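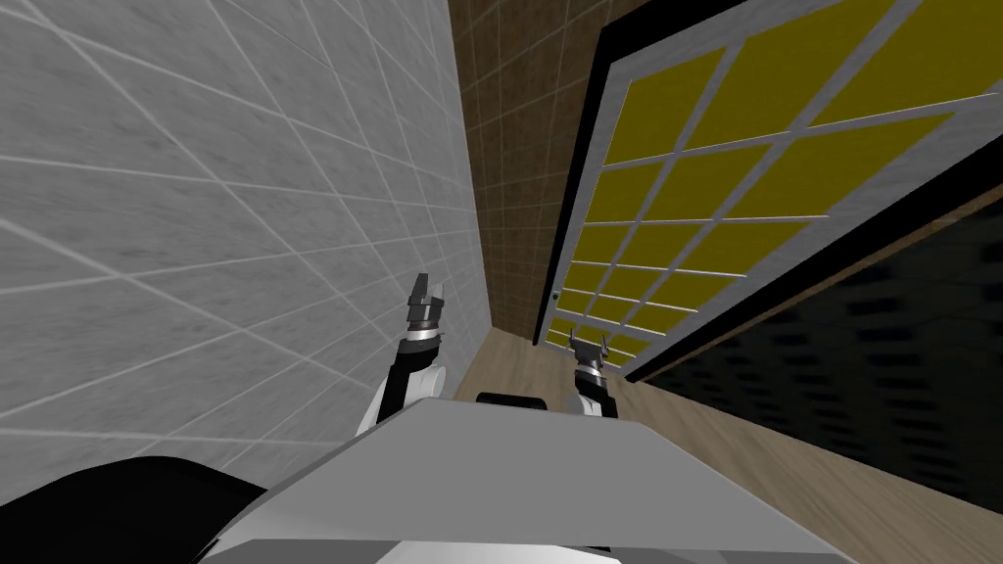

The two-armed robot in our simulator, in the narrow hallway with the yellow-paned panel.

Come drive a robot down a hallway! Visitors wanted for the Lukano open day

Friday, July 10, 2026
Mulligan Building, Bridton

We're looking for people to try out our robot simulator at this summer's open day, and we'd love it if you had never touched one before. You'll sit at a desk with a screen and a pair of hand controllers, and you'll steer a robot with two arms and two grippers through a building that exists only on the computer. The hallway is the tight one (you'll see how little room there is next to the gray tiles!) and it's the part we most want to watch new people try.

Each session lasts 76 minutes. You get a short lesson first, then plenty of time to practice, then the hallway. Afterward we sit down together with coffee and you tell us what felt strange, what made you want to throw the controllers, and what you'd change. Those talks shaped most of the current version, so please don't be polite.

Who can take part
Anyone 16 or older. Under 18s need a parent or guardian with them. You should be comfortable looking at a moving screen for a while, and the view does tilt quite a bit. If that kind of thing makes you queasy, come and watch a demonstration instead, no sign-up needed. Left-handed people, please apply, we never get enough of you.

What you get
A $20 gift card, lunch, and a tour of the Prarham workshop next door with Habibur Bepari, who will happily take questions for as long as you have them. The workshop is up a flight of stairs, but there is an elevator at the back.

How to sign up
Write to Pierina Guerra at the Lukano front desk by the last day of June. Tell us your name, your age, whether you prefer morning or afternoon, and whether you've used game controllers much. Yes and no are both fine answers. Friends can ask for the same time slot.

Manuela Morelli will send out times and parking directions to everyone who gets a place. If we fill up, we'll keep your name for the fall sessions.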